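Werkbridge software update

The Werkbridge team released a new version of its grasp planning software on 13th July. The release changes how the planner selects a closing width for wrapped goods, and draws on 3,000 recorded grasps made with hand-held grippers.
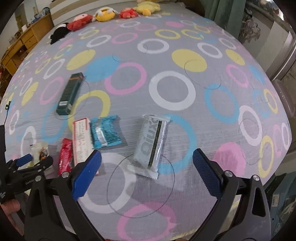 Packaged items on a patterned bedsheet, with gripper pads in view in both pictures.
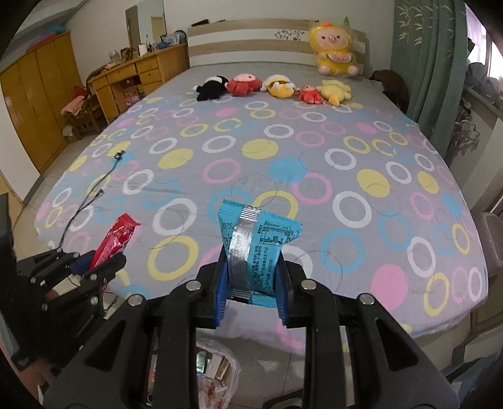

Reading time: 1 minute

Nidia Cuadros, who leads the planning group, will present the results to partners at Flalon. Members wishing to attend should write to the Werkbridge office.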